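Sorting the cups, and what was left on the table

I have been meaning to deal with the cups since August. We moved into the apartment in Curmont then, and I packed the kitchen in a hurry, which meant every cup we owned came along whether it had a chip in it or not. They went into the cupboard over the sink in the order they came out of the boxes. Since then I have been using the same two from the front row and washing them over and over.

On 10th January I had a free afternoon and cleared the white table so I could put things on it. I don't have much counter space. The counter is the sink, the drying rack and then a strip wide enough for a cutting board, so anything that needs spreading out has to go on the table. It's the one with the hearts and the "Heartbeat" lettering printed on the top. I bought it secondhand for the size and got used to the hearts.

My method was simple. Anything I had drunk from in the last month went back in the cupboard right away. Anything chipped went in a box by the door. Whatever remained went on the table, and I had to decide on each one before dinner. Glass ended up on one side and most of the rest on the other, mainly because I was emptying the cupboard from the left and the glass was on the left.
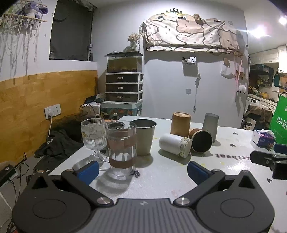
The glass was the easiest part. I like drinking tea from glass because I can see how strong it is. A ribbed mug with a handle is easy to hold when it's full, and a thick base keeps it from tipping when I set it down next to the keyboard. The one thing I don't like about ribs and facets is washing them. Tea leaves a brown line in every groove, and the sponge goes right over the top of it. I use baking soda and an old toothbrush. Leave the paste on for ten minutes, scrub along the grooves and not across them, and rinse with warm water. Vinegar works too but it makes the whole kitchen smell, and I would have to open the window in January.

The cups with a metal rim took longer to decide on. I am not fond of the feel of metal on my lip with a hot drink, but they are good for cold water and they don't break. I used to keep them for guests, and then I noticed that guests pick the glass ones too. I kept one and put it on the lower shelf where I keep the water filter.

Then there are the cups I never drink from. I have a habit of using cups as holders for pens, cotton swabs, rubber bands and spare keys. That is fine, but they were taking up room in the kitchen when they should have been on the desk or in the bathroom. I moved those out. If a cup hasn't held a drink in a year it isn't a kitchen item anymore and it can go live with the things it holds.

I wrote down where I put everything, because otherwise I will forget and put it all back the old way:

Upper shelf, left: glass with handles.
Upper shelf, right: glass without handles.
Lower shelf: plastic, metal and anything light.
Desk: the holder cups.
Box by the door: chipped ones.

Light things used to be on top, and they fell on me when I reached for something behind them. Glass is now at eye level where I can see what I am grabbing.

I store the plastic ones upside down and the glass ones right side up. My mother always stored everything upside down to keep the dust out, but in a closed cupboard there isn't much dust, and I would sooner have the rims up where they can't chip. Plastic doesn't chip, so it can stand however it likes.

The next job was the containers, which is where the afternoon got long. I keep far too many of them. Tins are the worst for me because they are well made and it feels wrong to throw one out. Paper tubes are the same. A tube with a tight lid will hold tea bags, noodles, chopsticks or candles, so I save it, and then I have a lot of tubes and nothing to go in them.

I set a limit this time. One shelf for containers, 100 centimeters wide, and what doesn't fit has to leave. I measured the shelf first and then measured a few of the taller canisters against the height. Two shelves up would have been easier to reach, but that space is for rice and flour.
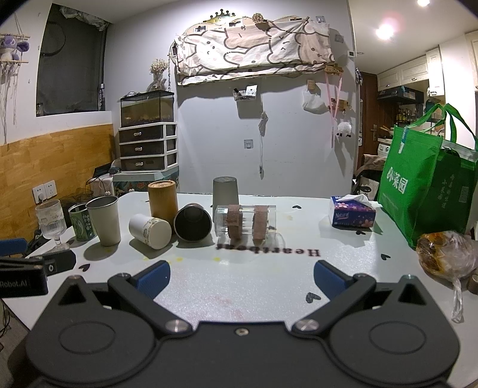 Jars I keep without arguing with myself, as long as they have a wide mouth. I can get my hand in to clean them and I can see when they are getting empty. Crackers do well in a jar as long as the lid seals. They go soft fast in their own sleeve once it has been opened, and in a jar I get an extra week or so out of them. Square ones stack better than round ones if the jar is big enough across.

Bread and pastries don't get a container at all. I buy them in small amounts and eat them in a day or two. I have tried a bread box and it just hid the bread from me until it had gone hard.

I also keep the reusable shopping bags in one place now. They used to be stuffed between the refrigerator and the wall. I folded the smaller ones into the largest, and that one hangs on the hook behind the door. When I go down to Stustora for groceries I take the whole thing, which is more bags than I need, but at least I don't come home with another new one.

The table needed a proper wipe at the end. A white top shows every spot, and yellow stains are the stubborn ones, from curry or turmeric mostly. Dish soap takes off the grease but leaves the color. I have had some luck with baking soda paste here too, though I go gently over the printed parts since I don't know how well they hold up to scrubbing. Sunlight is supposed to fade turmeric as well. I haven't tried it with this table.

The box by the door is going to the swap shelf in Endholm next time I am out that way, minus the badly chipped ones, which I'll wrap in newspaper and put in the trash. I still have the pot lids to do.

Recent posts
Pot lids and where to put them
Moving the rice to a bigger bin
Descaling the kettle
Two weeks without a microwave
What fit in the hall closet

Contact | Copyright, all text and photos by the author | Back to top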